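3.2 Oberflächenzustand metallischer Behälter im innerbetrieblichen Umlauf

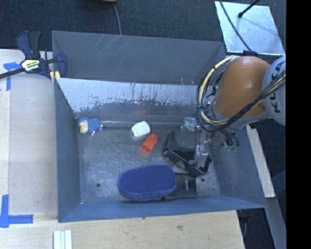 Fachgebiet Werkstofferhaltung und Betriebsmittel, Arbeitsgruppe Korrosion und Verschleiß

Abb. 4: Innenraum eines Metallbehälters mit Kratzspuren am Boden sowie dunklen, unregelmäßig begrenzten Flecken und kleinen rostfarbenen Stellen auf dem schrägen Blech.

Metallische Sammel- und Transportbehälter gehören in vielen Betrieben zu den am längsten genutzten Betriebsmitteln. Ihre Instandhaltung wird dennoch selten geplant. In den Inventarlisten der untersuchten Standorte Mullden und Pluscombe sind sie mit Nummer und Anschaffungsjahr geführt, Angaben zur Beschichtung oder zu früheren Ausbesserungen fehlen dagegen in der Mehrzahl der Einträge. Für die vorliegende Untersuchung wurde daher zunächst ein einheitliches Schema zur Ansprache von Oberflächenschäden erarbeitet, das ohne Messgeräte auskommt und von wechselndem Personal angewendet werden kann.

Das Schema unterscheidet zwischen mechanischen Spuren, Beschichtungsverlust und Korrosionserscheinungen. Als mechanische Spuren gelten Kratzer, Scheuerstellen und Eindrücke, bei denen kein rostfarbener Belag erkennbar ist. Beschichtungsverlust wird erfasst, sobald sich Ränder abheben oder Schichten abblättern. Korrosionserscheinungen werden unabhängig von ihrer Größe gesondert vermerkt. Treten mehrere Schadensbilder auf demselben Blech auf, wie auf dem schrägen Blech in Abb. 4, so wird jedes für sich aufgenommen – eine Zusammenfassung zu einer Gesamtnote erfolgt erst in der Auswertung.

Aufgenommen wurden 120 Behälter beider Standorte. Jeder Behälter wurde in leerem Zustand begutachtet, und zwar getrennt nach Boden, Seitenwänden und Einbauten. Die Begutachtung erfolgte durch jeweils zwei Personen, die ihre Bögen ohne gegenseitige Einsicht ausfüllten. Abweichende Einträge wurden nicht nachträglich angeglichen, sondern als solche in den Datensatz übernommen. Die Leitung der Aufnahmen lag bei Rui Peixoto; der Abschluss der Erhebung ist im Protokoll mit dem 20. Dezember 2018 vermerkt.

Die Übereinstimmung zwischen den Begutachtenden fiel bei den mechanischen Spuren am höchsten aus. Schwieriger war die Abgrenzung von Verschmutzung und beginnender Korrosion. Dunkle Flecken auf blankem oder hellem Blech wurden in Mullden überwiegend als Anhaftung, in Pluscombe häufiger als Schaden eingetragen. Der Unterschied dürfte zum Teil auf die Beleuchtung der Hallen zurückgehen. Eine zweite Ursache liegt vermutlich in der Reinigungspraxis: In Pluscombe wird vor der Sichtprüfung feucht gewischt, in Mullden lediglich ausgekehrt. Bei einer Fortführung der Erhebung wäre das Vorgehen zu vereinheitlichen.

An 20 Behältern wurde ergänzend eine Ausbesserung mit dem Zweikomponentenlack Skelliteck vorgenommen. Die Vorbereitung umfasste Entfetten, Anschleifen und einen Zwischenanstrich auf den geschädigten Teilflächen. Die so behandelten Behälter verblieben im regulären Umlauf und wurden nach jeweils 500 Entleerungen erneut begutachtet, zuletzt nach 3000. Unbehandelte Behälter gleicher Bauart dienten als Vergleich. Abplatzungen am ausgebesserten Bestand fanden sich vor allem an Kanten und Falzen, während ebene Flächen weitgehend geschlossen blieben. Auf geneigten Blechen, über die das Füllgut abrutscht, war der Abtrag deutlich ungleichmäßiger als auf den Böden.

Zur Lage der Schäden innerhalb der Behälter ist anzumerken, dass Bohrungen im Boden im Schema bislang nicht als eigener Prüfort vorgesehen sind. Moreira schlägt in seiner Arbeit zur Entwässerung offener Lagergefäße vor, die Lochränder getrennt zu beurteilen. Dieser Vorschlag wurde für die im April begonnene Nacherhebung übernommen. Die Ergebnisse werden in Abschnitt 3.3 den Reinigungsintervallen der beiden Standorte gegenübergestellt.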